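Print this page | E-mail this page
Last updated: 11/08/2019

Lumalden Project — Demonstration Collection Working Group
Minutes of the progress meeting, Clendcombe site

Chair: H. Skov
Present: Halldóra Skov, collection operators, training and hardware leads
Apologies: Sönmez (fixture supplier)

1. Minutes of the previous meeting
Accepted without change. The action on gripper cable strain relief is closed.

2. Collection status
The target for the server disassembly and reassembly set remains 125 accepted demonstrations per task. Processor handling has reached 70. Memory insertion has not been started; the operators asked for a decision on the order of slots before recording begins. It was agreed to fill from the slot nearest the processor outward and to hold that order for the whole set. Board labels are to be used in the episode notes, so that "upper" and "lower" do not depend on which way the chassis is turned.

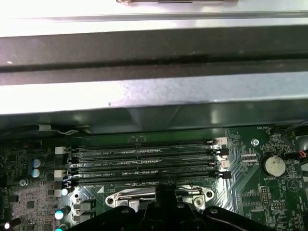 Wrist view, open chassis with memory slots empty and gripper at the CPU socket bracket.

3. Wrist camera view
The training lead reported that the current policy loses track of the socket during the last part of the approach. The gripper covers part of the bracket in the wrist view at that stage. Two remedies were discussed: raising the camera mount, or adding the fixed overhead view as a second input. Raising the mount would make the existing 70 demonstrations inconsistent with later ones. The group chose the second input — the overhead stream is already recorded and needs only to be aligned in time.

4. Processor holder
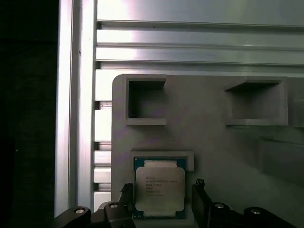

Halldóra Skov asked that start positions be varied more widely before the next training run. Operators have tended to return to the same holder, and the policy has learned the position instead of the part. The gray panel has further holders besides the one the processor is resting in, and the two empty ones higher up are to be brought into the rotation. Start holder will be entered as a separate field in the Ruten log. Episodes in which the chip is regrasped will be kept and tagged; episodes in which it is dropped will go to the failure set.

5. Labeling
Segment boundaries still differ between annotators, mainly at "grasp" and "lift." Agreed definition: lift begins at the first upward motion after both fingers have closed. Existing labels will be checked against this wording.

6. Actions
Operators: begin memory insertion in the agreed slot order.
Training lead: align overhead stream; retrain with 4 seeds and report the spread.
Hardware lead: ask Sönmez for the holder drawings and tolerances.
H. Skov: circulate the labeling definition.

7. Next meeting
To be set once the retraining results are available.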